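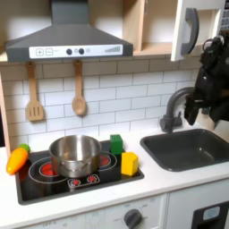 1/ Customs brokers who quote "all-in clearance." A thread, as I've now read 45 of these quotes and I have yet to see one that was all in.

2/ Background for new followers: I do the paperwork side for small importers. Mostly household goods, one or two containers a season. I don't sell clearance and I don't get a cut from anyone who does.

3/ The quote that set me off came from an outfit called Flasa. One line, one price: $914, door to door, "including all customs formalities." My client Halina Żak sent it over asking if she should sign that day to hold the rate. Hold what rate? Nothing in it was defined.

4/ So I asked what "formalities" covers. Entry filing, yes. Bond, "usually." Exam fees, no. Storage during an exam, no. Chassis, "depends on the terminal." Two nos, a usually and a depends, out of five.

5/ Exam fees are the one I'd push on hardest. Your broker doesn't decide if your box gets pulled. Fine. But they know exactly what the exam site charges, because they pass those bills along every week. "We can't estimate that" is hard for me to believe.

6/ Halina's last shipment, with a different broker, got pulled. The final invoice had $3180 in charges that were nowhere on the quote. Some of it was fair. Some of it was a "coordination fee" for, as far as I can tell, forwarding two emails.

7/ Then there's the classification question. Flasa offered "free HS code review." I asked who does the review and whether they'd put the reasoning in writing. Got back a code. No reasoning. A code by itself is a guess with dots in it.

8/ And remember who answers for a wrong code. You're the importer of record. The broker may well have their own trouble over it, but the bill for the extra duty has your name at the top.

9/ A few people have told me Carrilho's software fixes this. I ran the trial. You type a product description, it gives you a code and a confidence score. I typed the same product two ways and got two codes, both "high confidence." Make of that what you like.

10/ Zoltán Sipos replied to an earlier post that I'm being unfair and most brokers are just busy. I believe they're busy. I'd still like the bond on the quote.

11/ What I ask for now, before anybody signs anything:
- entry fee, and how many lines it covers
- the price per extra line
- single or continuous bond, with the cost
- what they add on top when they pay duty for you
- exam and storage charges, last month's typical figures
- every fee with "handling," "admin" or "coordination" in the name, and what it's for

12/ The duty advance one catches people. Broker pays your duty, then charges a percentage for the favor. Saw one last week where that came to $283. The client had the money sitting in the bank and would have paid it directly if anyone had mentioned that was possible.

13/ Also read the power of attorney. All of it. I've seen one with no end date and a clause letting the broker hand your file to "affiliated agents." Which agents? Kristóf Boros asked that exact question and waited nine days for a list. Two of the names on it had no working phone number.

14/ Somebody will ask who I'd recommend. I don't do that in public. Good offices change hands, and the person who was careful with your file in spring can be gone by July.

15/ Someone else will say to use a big name and stop worrying. I've had big names miss a line on the packing list. Size gets you a nicer portal.

16/ Update on Flasa: they sent a second quote with the fees broken out. It's higher, and it's the first version I could check against anything. Halina hasn't signed. She's waiting on one from Brirnura, and I've asked them the same six things.

17/ If your broker itemized everything without being asked, I'd like to see it. Black out the names and send it over. Replies are open.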